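2019-07-07
By the Flarberg Stores Desk

Handling and storage of textured metal strip: revised practice

Textured strip has been moved out of the general bar rack at Flarberg and into its own bay. The change follows a review of returned pieces in which most of the rejections were for surface marks, with very few for wrong length or wrong section. The notes below replace the page on strip in the old stores handbook. The pages on plain bar and tube stand as they were.

Textured faces mark differently from plain ones. On a plain face a light scuff can be dressed out with a fine pad. On a crosshatched face the same scuff flattens the crests of the pattern, and the damaged patch reflects as a bright spot when the strip is turned under the lamp. It cannot be dressed out without removing the pattern next to it. A piece with a flattened patch longer than 3 mm is to be set aside and cut down for short stock.

Storage is now vertical. Strips stand on end in the Diris rack, one to a slot, with the textured face toward the aisle. The rack has felt at the foot and a slotted rail at the top. Horizontal storage in bundles is discontinued for anything with a pattern, including offcuts over 100 mm. Shorter offcuts go in the divided tray under the bench, face up, in a single layer.

Pieces are to be picked up by the edges. Contact on the textured face is allowed only where the length will be trimmed off, and the trim end should be marked with tape before the piece leaves the rack. Long strips flex when lifted from one end and the free end tends to swing into the neighboring slot. Lift straight up until the foot clears the felt, then tilt.

Inspection has been moved to the point of issue. Hold the strip nearly edge-on to the lamp and look along the length. Viewed square, a shallow dent in the pattern is easy to miss. Strips with a lengthwise fold or ridge need each facet checked separately, as the two take the light differently and the darker one can be mistaken for stained stock. Rotate the piece a few degrees before rejecting it for color.

Cleaning is dry only. Use the soft nylon brush, along one set of lines and then along the other. Cloths leave lint in the crossings. Cutting fluid that has settled in the pattern should be brushed out before the strip goes back in the rack; if it has thickened, send the piece to the wash station with a tag and log it as out.

The Litalov rack labels have been reprinted to show section, length and face. Slot 6 is reserved for strip awaiting inspection and should not be used for overflow. All 137 entries in the old bar register have been carried across, and the paper register is closed. Hughes deliveries will be unwrapped at the bench from now on, with the sleeve kept on the lower half until the slot is ready.

Comments on the revised practice may be left at the stores counter until the end of July.

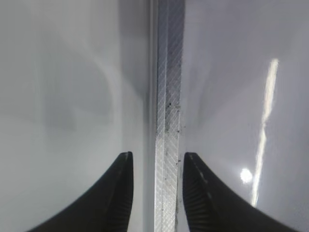
One reply from the cutting bench asked for the trim end tape to be a color other than gray, as gray is hard to find against the metal under the bench lamp, and wanted the short stock tray split by width as well as by length.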